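Home Kitchen Laundry Workshop Search
Search tips...

Paper on the table, less mess after

I love a big sheet of white paper for messy jobs! Tape the corners, work away, then roll the crumbs up inside it - so much faster than scrubbing.

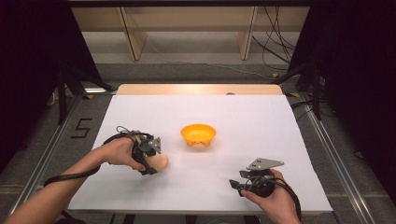
Orange bowl on white paper.

Xiaoyan Fu wrote in to say she saves packing paper for this and gets two rounds out of every sheet (one per side, clever!). For glue or paint, double it up and let drips dry before you fold.

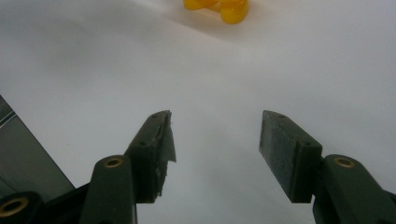
Greasy sheets go in the trash, but clean ones are great for wiping windows - try it with a splash of vinegar.

We use cookies. Accept Settings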